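Munell opens recording site in Pekdale to gather handling examples for Nyanda

PEKDALE, May 9, 2025 - Munell has opened a recording site at its Pekdale unit, where staff will gather examples of everyday handling work for Nyanda, the company's learning system for robot arms.

Operators at the site guide an arm through short tasks such as picking up, turning and setting down small goods. Each attempt is stored with its camera footage and the position of the arm throughout. Nyanda is then trained on the stored attempts. The site has 3 work areas and can record roughly 50 attempts in a shift.
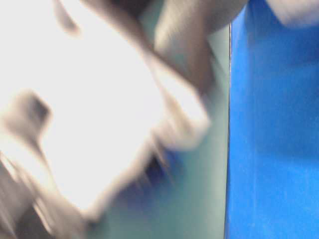 Munell keeps fast movements in its training set. Many collections are trimmed to slow, tidy motion, and systems trained on them can falter when an arm is asked to work at normal pace. At speed, the gripper may reach a fixed camera as little more than a pale streak against bright glare, while the blue panel behind it stays still. Attempts of this kind are labelled by hand and kept alongside the slower ones.

"We record the work at the speed it gets done," said Kerubo Rotich, who leads data gathering at Munell. "If an operator drops something, we keep that too and mark it as a drop."

The task list currently runs to 101 entries. It was drawn up with the packing team at Munell's Biltville depot, where Nyanda will have its first trial in October. The trial will use 2 arms and will last three weeks.

Businesses that would like to suggest tasks for the list can write to the Pekdale office.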